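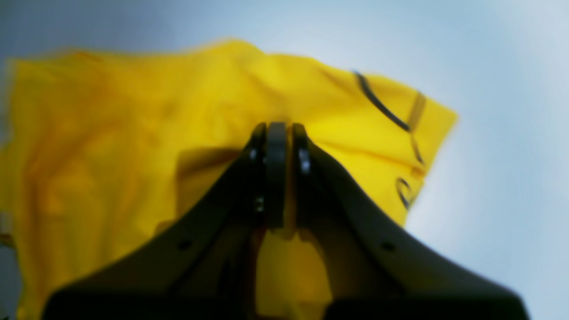 Cloth folding is still the slowest task we teleoperate. Baldur Fogh drives both leader arms, and I watch the joint logs on Wako. The April set had 120 episodes, of which 781 seconds in total were idle time at the first grasp. I have trimmed that and retrained.

Two changes. The operator now closes one gripper fully before moving the other.
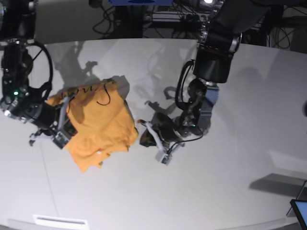
The second is a lower speed limit on the wrist joints, which costs roughly 4 seconds per fold. The policy no longer copies Baldur's hesitation before the lift. It still misjudges fabric thickness at hems. More demonstrations next, starting from worse crumples.

3 comments | 4 shares

© Skuletti | Contact | Back to top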